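Tramley household tasks: progress report, September 2023

Hello Clementina,

I promised you a proper update once we'd got past the setting-up stage, so here goes (and sorry it's a long one, there's plenty to tell!).

The short version is that we have 1,130 recorded demonstrations on disk, all done by people with the handheld grippers, and 462 of those have been checked, trimmed and labelled. The checking is slower than the recording, which I did warn you about in the spring, but it's slower than even I thought. Every take has to be watched through once, and anything where the gripper tracking drops out for more than a moment gets binned. Yasuo Onishi has written a little script that flags the worst ones before we look at them, and that's saved us hours already.

We've mostly stayed with tabletop jobs so far: picking up cups, moving glasses about, putting things in baskets, that sort of thing. We did begin with everything neatly laid out in the same spots, and the first model we trained on it was hopeless the minute you nudged a cup sideways. So now we shuffle the objects between takes and leave a fair bit of ordinary clutter lying about, on the table and on the floor. 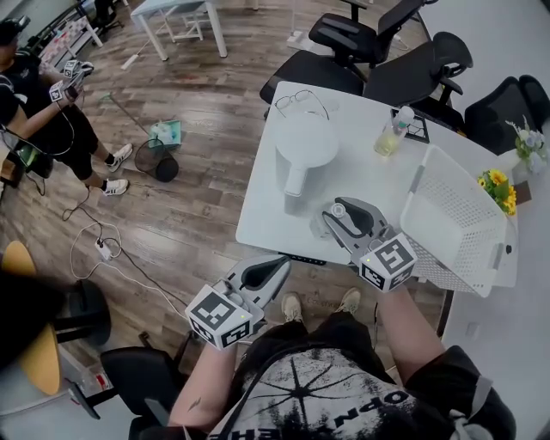 Closing one of the handheld grippers on a clear plastic cup, with the kettle and basket also on the table.

Clear plastic is the thing I'd most like to talk to you about. The cups are light and see-through, and our depth readings on them are poor, so the model tends to go in too high and knock them. We had 92 takes with clear cups when we trained the last version and I don't think that's anywhere near enough. I want to get another 80 done before we train again, with the cup in awkward places, right by the table edge especially.

On money, we're inside the budget for people's time but a bit over on storage. The two-handed recordings are big! Sugawara have quoted us for more disk space and I'll send the quote over separately. The spare gripper pads from Erka came in fine.

Next up is the Brelldale site in October, where we'll have a different room and different tables to work with. Could you let me know whether the storage money can come out of the travel line? I'd like to get it ordered before we pack up the kit.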